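Open day at Clerivero: an afternoon among panels and edges

I went in July to the open day of Clerivero, a small company that makes and repairs panels for display cases and cabinets. I have passed their gate many times on the bus and I never knew what was behind it. The visit was free, but one had to write one's name on a list at the door and put on a paper badge. My badge number was 305. I have kept it.

The doors opened at two in the afternoon. I came early and waited in the yard, where there was some shade and a bench. A lady gave us water in glass bottles. Our group was a mixed one: a couple who restore furniture, a school teacher, a young man who was looking for a job, and me. I am retired from an insurance office, so I understand little of workshops, but I like to see how things are made.

The store

We started in the store. Our guide was Lourenço Falcão, who has worked there a long time and speaks slowly, which I was thankful for. The panels stand upright in racks, like books, with a sheet of soft paper between one and the next. He pulled one out to let us feel the weight. It was lighter than I expected.

Every rack has a card with a name. Some cards say Grilten and some say Radovik. I thought these were customers, but they are the names the company gives to its two series. Grilten panels have a raised rim, Radovik panels are completely flat. The teacher asked why they do not simply use numbers. Lourenço said that they had numbers before, and a whole delivery went to the wrong town. The last order with the old system was order 2489, and people in the office still say "a 2489" when something is sent to the wrong place.

The cutting hall

The cutting hall was the loudest part and we were only allowed to stand behind a yellow line. We got small ear plugs. I must say I did not follow everything here, because Lourenço had to shout and I missed half of the words. What I understood is that the first cut is always made a little too big, and the correct size comes later, by hand. The furniture couple nodded very much at this.

There was a smell of warm dust, not unpleasant. On the wall hung an old calendar from a company called Tavares, who delivered the first saw. The saw is gone, the calendar stays.

The finishing room

This was the part I liked best. It is quiet there, and one hears the radio from the next room. The floor has wooden boards, some brown and some gray, and I noticed it at once after the concrete in the hall. My feet noticed it also.

In this room the small work is done: edges, corners, protection for the rim, cleaning. Lourenço explained some rules of the room to us, and I wrote them down in my notebook as well as I could.

A panel is laid flat on the table and the person turns around it, or turns the panel, until the edge is in a comfortable position. One does not bend the wrist to reach a corner. The knife always moves away from the other hand. Gloves are worn for the whole job and changed when they have glue on them, even a little. Strips that are cut off go in the bin at once - he repeated this twice - because a forgotten strip under a panel can leave a mark.

The job seeker was allowed to try on a test piece. He did it slowly and well, and he became red when we clapped. I tried too. My strip came out crooked, wide on one end and thin on the other. Lourenço looked at it politely and said that the first month is like this for everybody.

I asked him how one knows that an edge is finished. He closed his eyes and passed one finger along it. Then he asked me to do the same, first on his edge and after that on mine. The difference was very clear, and I could not have seen it with my eyes.

I stayed some minutes longer in the finishing room when the others went for coffee. What I remember is the white table with a black panel on it, the rim standing up a little, and the yellow-green strips showing at its sides. A gray glove was holding a yellow tool, which looked to me like a utility knife with a black tip. Behind the panel stood a clear jar with a pale top. I did not ask what the jar was for, and now I am sorry about it.

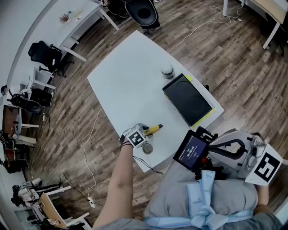

Practical notes

The visit takes 3 hours with the coffee. Closed shoes are necessary, and one person in sandals had to stay in the yard during the cutting hall. The finishing room has two steps at the entrance and no ramp. There is no shop, but small offcuts lie in a box at the exit and visitors may take one. I took a black one, and it is now under my flower pot in the kitchen.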